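**Zedavia 邻里互助 › 家居与织物 › 桌布**

# 白底印花桌布总是越洗越灰，尺寸也拿不准，求大家指点！

**小满不吃姜** 发布于 2026年4月

各位好！搬家以后终于有了一张像样的长方形餐桌，我高兴得不行，头一件事就是想铺桌布。以前租房那张折叠桌铺什么都难看，现在总算可以好好折腾一下了。

先说情况。我手上有一块白底印花的棉布桌布，是 Drollus 的，上一个家里就在用，花纹我特别喜欢，舍不得扔。问题有下面这些：

- 白底越洗越灰，说不上脏，就是没有刚买时那种透亮的感觉，跟白盘子摆一起特别明显。
- 上面有两块茶渍，一块是新的，一块不知道多久了，已经发黄。
- 洗完总是皱，熨了铺上去，折痕还是一道一道立着。
- 想再买一块换着用，可是垂下来多长合适？网上有说短一点利落的，有说越长越有气氛的，我看糊涂了。

家里有个五岁的小朋友，吃饭就是打仗，番茄酱、果汁、酱油轮着来。我婆婆劝我直接铺透明软玻璃，我试过她家那种，手肘放上去黏黏的，夏天实在受不了，所以还是想用布。

我自己试过的办法：漂白剂不敢用，怕把花纹漂没了；小苏打泡过一晚，好像有点用又好像没有；热水烫过，茶渍反而更深了（是不是烫坏了？）。洗衣机用的是普通棉织物程序，洗衣液一直倒得挺多，想着多倒一点洗得干净嘛。

水质这边偏硬，烧水壶里老有一层白的，不知道跟这个有没有关系。

先谢谢大家！好用的话我回来报告！

---

**Danko** 回答 · 有 13 人觉得有用

你最后那两句其实就是答案呀！硬水加上洗衣液倒太多，白布十有八九会发灰。洗衣液漂不干净，残留在纤维里，会把脏东西又粘回来，看着就是雾蒙蒙的一层。

我家也是硬水，我的做法你可以照抄：

1. 先不放任何洗涤剂，把桌布单独放进洗衣机，温水空洗一遍。如果水里起泡沫，说明残留确实多，再来一遍，直到没什么泡沫为止。
2. 然后用氧系的漂白粉（成分表上写过碳酸钠的那种）化在温水里泡。注意是氧漂，千万别拿成氯漂！氯漂才是把印花咬掉的那个。
3. 泡之前找个桌布反面的角落，蘸一点放一会儿，看看印花掉不掉色。这步别省，我有一块蓝花的就是没试，现在变成淡紫花了，哈哈。
4. 正常洗，洗衣液用到瓶盖上最低那条线就够了，多加一次漂洗。

茶渍嘛，新的那块泡氧漂基本能去掉。旧的可能要多泡几次，每次会浅一点，别着急，也别使劲搓，搓狠了布面起毛，印花线条会变糊，比茶渍还难看。

另外热水烫茶渍这个事，茶渍倒还好，要是牛奶、鸡蛋、肉汤这种带蛋白质的，千万别上来就烫，先用冷水冲。小朋友打翻牛奶的时候你记得这句就行！

晾的时候白底可以见见太阳，彩色花多的就晾阴凉处，翻过来晾也可以。

> **小满不吃姜**：天哪，我刚刚空洗了一遍，泡沫多得像洗头！！原来这么多年我一直在用洗衣液腌桌布……

> **Danko**：哈哈哈哈再来一遍，别客气。

> **小满不吃姜**：去买氧漂了，等我！

---

**老饭桌不掉漆** 回答 · 有 4 人觉得有用

买深色的，一劳永逸。我家墨绿色格子，酱油滴上去根本看不见。

或者吃饭的时候小孩那一边放个餐垫，餐垫脏了洗餐垫。

熨不平是你叠的方法不对，别叠，卷起来。找个装海报的纸筒，或者厨房用纸剩下的芯子接起来，桌布卷在外面收着，就没有折痕了。

尺寸我不懂，我是去布店让老板剪的，多给他几块钱锁个边。

> **小满不吃姜**：卷起来这个好！深色就算了，我真的很喜欢白底……

> **老饭桌不掉漆**：那你就洗吧。

---

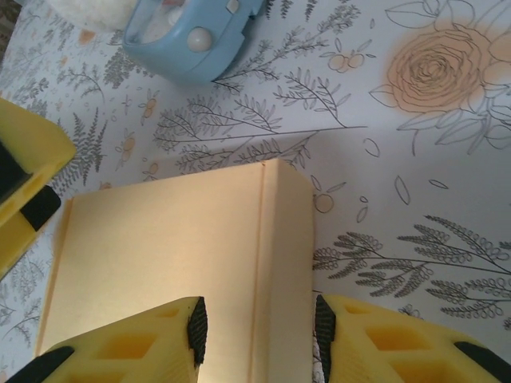

**Zuzana Slanina**
家居与织物版 版主

大家聊得这么热闹，我忍不住也来写一点，桌布是我最爱的话题！我自己现在铺的也是白底，上面是灰色线描的植物图案，所以小满说的“跟白盘子摆一起特别明显”，我太懂了。

Danko 讲去灰讲得很好，我就不重复了，主要补充尺寸和熨烫，再说两句挑花纹的心得。

**尺寸**

日常用的桌布，我喜欢垂下来短一点，边缘刚好悬在坐垫上方，坐下时不会堆在腿上。家里有小朋友就更要短！他们站起来的时候会顺手抓一把布边，桌上的汤碗可不等人。请客时想要隆重一点，可以换一块长的，饭后再换回来。

量法很简单：桌面宽度加上两边的垂量，长度也一样算。举个例子，桌面宽 90 厘米，每边想垂多少，就往上加两个多少，别只加一边（我年轻时真的只加过一边，铺上去像给桌子穿了件小一号的衣服）。纯棉和亚麻第一次下水会缩，买之前问清楚有没有预缩过，没有的话要留出余量。

圆桌的话是直径加两个垂量，道理一样。

如果拿不准，先别急着下单，拿一条旧床单铺到桌上，四边折到你想要的长度，用夹子夹住，坐下来吃一顿饭试试。这比看什么尺码表都管用，而且床单反正也要洗的。

**熨烫**

秘诀就一个字：潮！布晾到半干，手摸上去还有一点凉的时候就收下来熨，比干透了再喷水轻松太多。从反面熨，印花不会发亮。大块的桌布不用跟熨衣板较劲，在餐桌上垫一层厚毛巾被，直接铺在桌上熨，熨完它已经在该在的位置了，连折痕的机会都没有。木头桌面的朋友请把垫子垫厚一点，蒸汽会在漆面上留白印。

收纳我也赞成卷起来。柜子不够长的，就对折一次再卷，中间那一道折痕铺的时候正好落在桌子中线上，放一排小花瓶或者烛台就看不见了。

**花纹**

小满还想再买一块，那我多说两句。白底配细线条的图案特别耐看，春夏秋冬都能用，盘子、碗、餐巾什么颜色放上去都不打架。不过线条越细越怕糊，洗的时候翻到反面，装进大号洗衣袋，转速调低一档，线条会清爽很久。

满版大花的布也很可爱，油点子藏得住，只是桌上的菜一多就有点眼花。我家的大花桌布 2 月翻出来用过一阵，外面灰蒙蒙的，屋里有一桌花，心情真的会变好！天气一暖我又换回素的了。

还有一个小地方常常被忽略，就是桌布下面的衬垫。薄薄一层法兰绒就可以，铺上以后桌布不打滑，碗放下去声音也小，布看起来还会厚实一点，便宜的布也显得有模有样。衬垫要比桌面略小，别从边上露出来。

**关于那块旧茶渍**

按 Danko 的办法泡过几次还剩一点淡淡的影子，也别难过。铺的时候把它转到你放面包篮的那一头就好啦。或者像我外婆那样，在上面绣一片小叶子，她的桌布上到处都是小叶子，我小时候一直以为是原来的花纹。

> **小满不吃姜**：绣叶子！我的天，我手很笨但是好想试！请问用什么线？

> **Zuzana Slanina**：普通的棉绣线就可以，先泡一下水看看掉不掉色，深红和深蓝尤其要试。针法用最简单的回针描个轮廓，手笨也没关系，叶子本来就没有两片一样的。

> **Wornalari**：围观路过，插一句，亚麻桌布也能用氧漂吗？

> **Danko**：白色和浅色亚麻可以，水温低一点，泡的时间短一点，先看洗标。

> **Wornalari**：收到！

> **小满不吃姜**：回来报告！泡了两次，新茶渍没了，旧的那块浅了好多，白底真的亮回来了，我拿给我婆婆看，她也要去空洗她的窗帘了。法兰绒已经下单，尺寸用旧床单试过，最后选了短的那种。谢谢各位！！

*本帖已有 618 次浏览。觉得有用的回答，欢迎点一下“有用”。*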